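Keep the Old Laptop Going

I have used the same laptop for nine years. It has had a new battery, a new hard drive and two new chargers, and the letter E has worn off the keyboard. Every time I take it in for something, the person behind the counter looks it over and asks whether I have thought about replacing it. I have thought about it. I still don't want to.

The last visit was in January. The hinge on the left side had cracked and the lid wouldn't stay up. I took it to the big store at the Woterano mall, where a young man told me they don't do hinges on that model anymore, and that a new machine would start at a price I won't repeat. He was polite. He had a sheet in front of him with the trade-in value for my laptop, and the value was zero.

I went down the street to Van Dusen, a repair counter at the back of a stationery shop. The woman there ordered the hinge from a parts dealer and put it in the same week. It cost me less than a tank of gas. She also cleaned out the fan and told me to stop using the laptop on the bed, where the blanket blocks the vents. I have mostly followed that advice.

My view is that most people replace their computers too early, and that the stores have made it very easy to do so. I write letters, pay bills, look at the news and keep the books for a small business. None of that has become harder for a computer since I bought this one. The bank's website is slower than it used to be, but it's slow on my sister's new machine as well.

People will say an old computer isn't safe. There is something in that. When the company that makes the operating system stops sending updates, you shouldn't be doing your banking on it. Mine still gets updates, and I check that they have gone through. When they stop, I will have to decide what to do, and I may try one of the free systems. A neighbour runs one on a desktop that is older than mine and she has no complaints apart from the printer.

The printer is a fair complaint. I had a Jumasau printer that worked well until the software for it disappeared from the company's site. The machine itself was in good order. I kept it in the closet for a year, hoping, and then took it to the recycling depot, where there was a whole pallet of them. I counted that as a waste then and I still do. If a company stops supporting a thing it sold me, it should at least leave the old files up where I can find them.

I would like to see two changes. The first is that parts and manuals be sold to anyone who asks, for as long as the thing is likely to be in use. Batteries come first on that list. Mine comes out with a sliding catch. On the newer model it's glued to the case, and Van Dusen charges 28 dollars just for the labour of getting it loose. The second is a plain label on the box saying how many years of updates you will get. We put dates on milk. I can't see why a machine costing hundreds of dollars should have less printed on it.

I don't expect everyone to fix their own things. I don't fix mine. I wouldn't know where to begin with a hinge, and I once lost a screw just changing the memory. What I want is for the repair counter to be able to get the part, at a fair price, without having to buy it off a dead machine from somebody's basement. 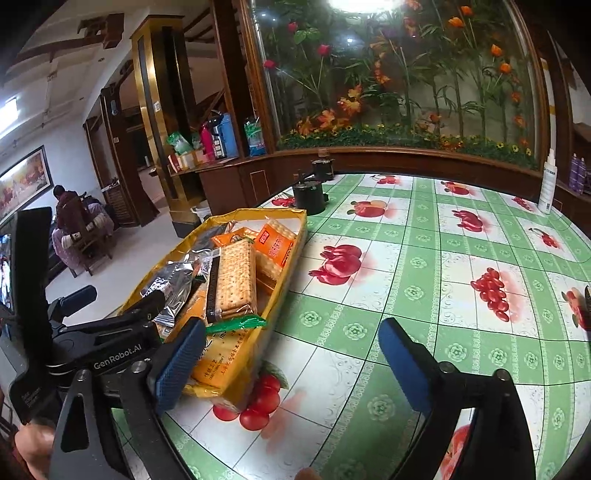
Leonor Bastos wrote to me after I made the same argument in a shorter piece, and she thinks I am being too hard on the glue. Glued batteries let the makers build thinner laptops, she says, and she carries hers to work every day and is glad of the weight she saves. Her old one gave her a sore shoulder. She would sooner pay for the labour once every few years than haul the extra weight around.

I can accept that for someone who carries a laptop all day. Mine goes from the desk to the kitchen and back. But there ought to be a choice, and in the stores I have been to there was hardly one to be had. The only new laptop I found with a battery you can take out yourself was a Pruvton, and it had to be ordered in.

So I am staying with the old one for now. The new hinge is stiffer than the other side and the lid closes a bit crooked. The battery gives me two hours if I turn the screen down, and I have the name of a shop that will sell me another.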